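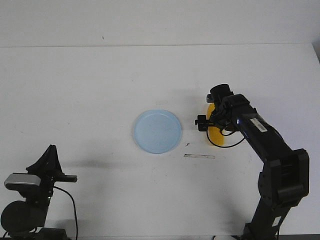

Light blue plate on a white table.

Kitchen > How-to > Cleaning

How to get scuffs off a white tabletop
By İlker Demirtaş | May 30, 2024
3 min read

Gray marks on a white matte table. Mostly rub-off from plate bottoms, shoe soles, bags, whatever got dragged over it. Most of it comes up with stuff you already own.

You need: dish soap, baking soda, two soft cloths, a pencil eraser (white one, not pink).

Clear everything off first. Wipe away crumbs with a dry cloth, grit will scratch if you rub it in.

Warm water, small squirt of soap. Wipe the whole top, not just the marks. Let it dry – wet tables hide scuffs.

Still there? Eraser. Short light strokes. Works on the thin gray lines better than anyting in a bottle.

Stubborn ones: baking soda and a little water, thick as toothpaste. Dab on, leave 7 minutes, wipe in circles. Do NOT scrub hard. I did that to my old Hemberg table in January and now there's a shiny patch the size of a coaster. No fixing that.

Rinse the cloth, wipe again, then once more. Soda leaves a white haze wich only shows up when it dries.

Skip bleach. Skip steel wool. Melamine sponges are ok on gloss, risky on matte – try a corner underneath first.

Oiled or waxed wood is a different job, don't use any of this on it.

Coffee rings: same paste, leave it 12 minutes.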